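Call for participants: home backup and storage panel
Mon 8 December
By Khanyisile Du Plessis

Tilladeck invites applications from adults who keep photographs, games or work files on portable drives. The panel opens in January and has 141 places. 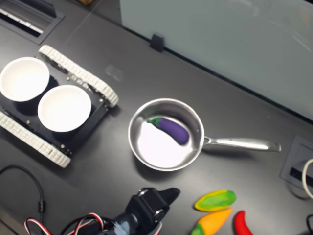
Tabletop with glass panel and tracked platform.

Members will use one Flendance drive at home for their normal copying and fill in a short weekly form. No technical knowledge is needed - a computer with a free USB port is enough.

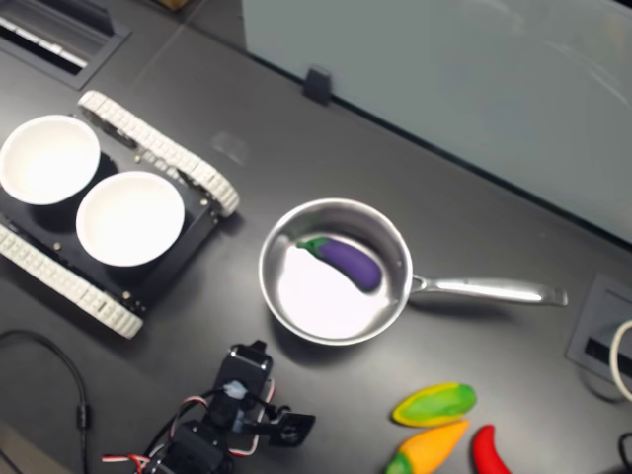

Lungile Sithole, a member of the last panel, found that the forms were short but asked for transfer times, so it was worth noting these on the day.

Each member who returns every form will receive £610, paid by bank transfer. Drives remain the property of Tilladeck 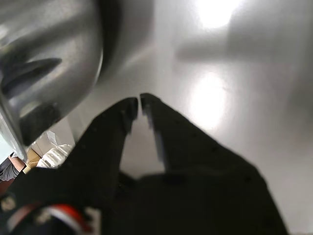
and must be returned in the packaging supplied. Personal files should be removed first, as returned drives are erased without being read.

Applications go to Marthinus Naidoo at the Jirkwood office. Please state your computer's make and age. 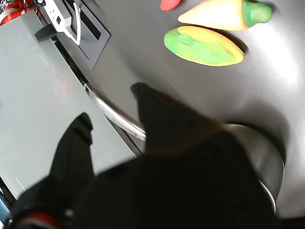

Gripper over the tabletop.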